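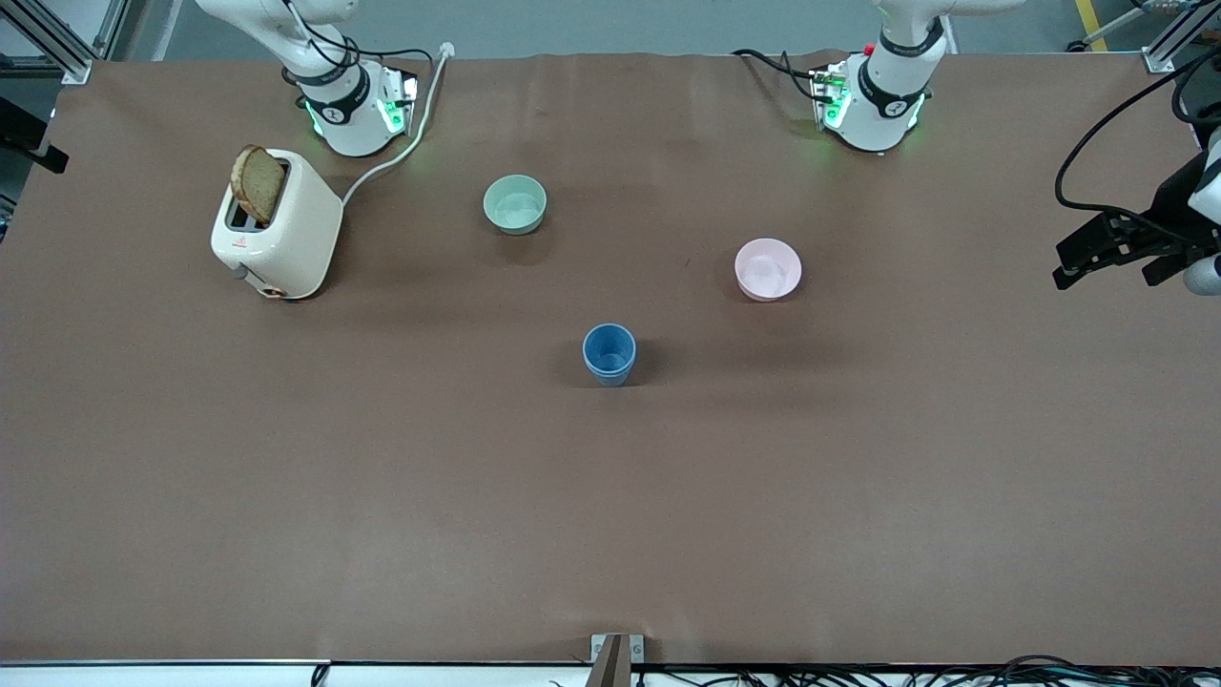
The two-arm table with the toaster, bowls and cup used for the breakfast tasks.

Equipment plan for next year: what we are asking for

The equipment request for the manipulation group closes on 27th November, and this item sets out what is in it so that people can object before it goes in. Send comments to Woo-jin Geum, who is putting the numbers together, or to Dong-hyun Do for anything to do with the arms themselves.

The short version is that we are not asking for new arms. There was a fair amount of talk over the summer about adding a second two-arm table, and two quotes came in, from Brorholm and from Choo. Both were reasonable. But a second table also needs floor space, another computer and someone to keep it running, and none of those were in the quotes. We have put the second table off for a year and will spend on the one we have.

Most of the request is for parts that wear out. Gripper fingers come first. We went through 39 pairs in the last budget year, nearly all of them on the tableware tasks, and we ordered them in small batches each time we ran low. Shipping made up a silly share of the cost. Woo-jin has asked for a single order from Herkix at $600, delivered in December, which should carry us well into the summer. The fingers will be kept in the gray cabinet and signed out on the sheet, the same as the batteries.

Second is wrist cameras. We want two spares on the shelf. When one failed in the spring the table sat for nine working days waiting for a replacement, and the students on the toaster task lost their slot.

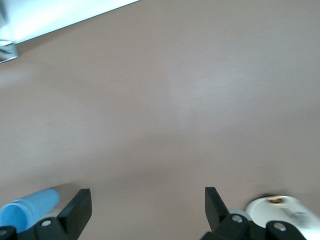

The wrist view is what most of the training now depends on, so a table with one dead camera is no use to anyone. The spares are $162 each. We looked at a better model with a wider lens, but changing cameras halfway through a collection means the old recordings and the new ones no longer match, and Dong-hyun would like to leave that until the current set of tasks is finished.

Third is cables and covers. The cable runs to both arms are due to be redone, with proper sleeves and enough slack for the full reach. Jornine has quoted $379 for the sleeving kit and the labor. We could do the labor ourselves and save a little, but we said that last year too and the job is still waiting. The table covering will be replaced at the same time. Please don't move the clamps or re-stretch the sheet before then, even if it has wrinkled, as the camera positions were set with it where it is.

Household items come out of the small purchases line and don't need approval. That covers bowls, cups, bread and the like. If you want a second toaster or anything else with a plug, ask first – it has to be checked by the building before it can be left on the table. Receipts go to Woo-jin within the month. Several came in late last time and had to be carried over into the wrong year, which took a lot of email to sort out.

A few things were cut. The standing desk for the operator is out, and so is the second monitor. The service contract for the arms was cut and then put back in after Dong-hyun pointed out that a single joint repair would cost more than the contract does. It is the largest line in the request and we would like people not to argue with it again.

If the full amount is not approved, the order in which things go is covers, then cable sleeving, then one of the two spare cameras. Fingers and the service contract stay in whatever happens.

Table bookings carry on as normal until the cable work, which will take two days in December. Dates will be posted on the booking page once Jornine confirms.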